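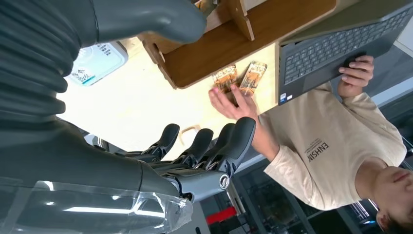

Two illustrated cards on the table, beside the plywood organizer.

Grelleo card sorting: frequent questions
Last updated 4 Apr 2021

What do I need to start?
A table with good light, your cards, and a shelf unit with at least one divider. A light plywood one is enough. The small Grelleo organizer comes flat and the panels go together with slots, so you need no glue.

How many cards can it hold?
The small organizer takes 264 cards without sleeves. With sleeves it is less, and it depends on how thick they are.

How should I sort them?
This is your own choice. Many of our customers sort by color of the artwork, because it is quick to see. Wyn Trevor, who wrote our printed guide, prefers to sort by series and then by number. Please do not mix the two ways in the same shelf. I did this once and needed a whole evening to repair it.

Two of my cards have different sizes. Is it a mistake?
No. Cards from the Garnik series are a little bigger than the older ones. Put them at the back, so that the small ones stay visible.

Can I clean the white borders?
Only with a dry, soft cloth. Water makes the rounded corners open after some time.

The plywood smells when it is new. What can I do?
Leave the panels in open air for 2 days before you build.

Do you send outside the country?
Yes, from our store in Jorport. A package normally needs 8 working days, and up to 20 if customs wants to look at it.

When will the larger organizer be back?
We expect it in May. If you want a message when it arrives, write to Oona Partanen at the store and tell her which size you are waiting for.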